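News from Jarance Weddings, August 2020

Dear couples, dear friends of the house,

After a quiet spring we are writing to you again, and this time the subject is the guest list. It is the question we hear most in our letters at the moment, and it is also the one that costs couples the most sleep. In May we had hardly any celebrations in Tadville, so I used the time to talk with many of you on the phone. I would like to share what I learned from it.

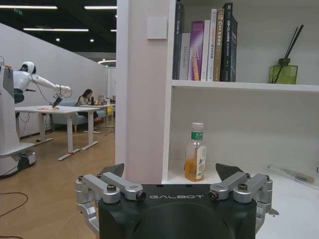
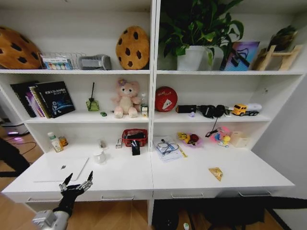 The first thing is to begin with the people and to look for the room later. Many couples do it the other way. They fall in love with a barn or a garden, they sign, and then they try to make the family fit into it. Lucinda Lyons and Arlo Mercado told me that their first list had 400 names, and I must say I was a little shocked. Both come from big families, and both mothers had added their own pages. In the end they married with 60 guests in the garden room at Caruso, and Lucinda said to me that she spoke with every single person that evening. That is a thing you can not do with 400.

How did they make the list shorter? They each wrote their own list, alone, without showing it to the other. Names that stood on both lists stayed. For the others they took two evenings and talked. They had one rule, that if neither of them had spoken with the person in the last two years, the person would receive a nice card with a photo after the wedding and no invitation. There were exceptions, of course. Arlo's old piano teacher was one, and she danced longer than anybody.

Please tell your parents early. I know this is not a pleasant conversation. But a mother who hears in good time that her colleagues are not invited can be sad for a week and then be happy again. A mother who hears it when the cards are already printed will remember it.

For the guests who can not travel, Dexter Haddad in our team is now glad to help with a video call during the ceremony. Ask the venue about the internet connection before you promise it to your grandmother. At Caruso it is good inside and weak under the trees. It also helps to choose one cousin who holds the conversation with the people on the screen, so that they do not sit forgotten on a side table after the kiss.

A word about children. Both ways are fine, with them or without them, but write it clearly on the invitation. "Adults only" sounds hard to some people, so you may write that you have reserved seats for the following persons, and then give the names.

Our small office in Gelter is open again for visits by appointment. Please write to us before you come, and bring your list with you if you already have one, also when it is too long. Calum Farquharson is back from his leave and takes care of all changes of date. If you have moved your wedding to next year and did not receive a new confirmation from us, please send him a short message.

With warm greetings from all of us,
Nele Frerichs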